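Hosurcombe lunch menus - readme

Scraped menu lines from sit-down and takeout places in Hosurcombe and Rostbridge. 49 restaurants, 3 files. Last pull 11/03/2023.

menus.csv - dish, price, section. Prices as printed, no tax
places.csv - name, street, open or closed
notes.csv - my visit notes, patchy

Known problems:
lunch specials sometimes listed twice, dedupe on dish + place
Wong has two menus, the old one is still in there - use the one marked B
Trondach closed in October, rows kept
spice levels are a mess, everbody uses their own scale

Gerrit Swanepoel typed in the six handwritten menus, so expect odd spellings. Haven't checked them agianst the originals.

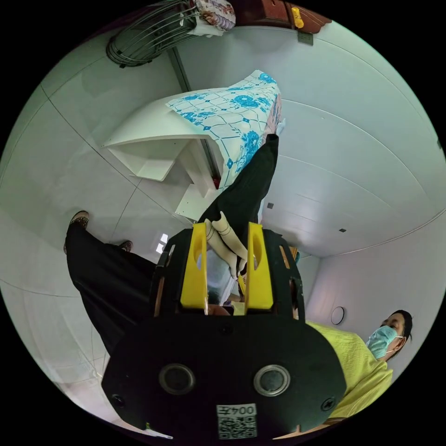 Gripper with yellow fingers, label 004左

To do: desserts, kids menus, drinks for Rostbridge. Corrections go to Asger Bjarnason, include the place name and row number please.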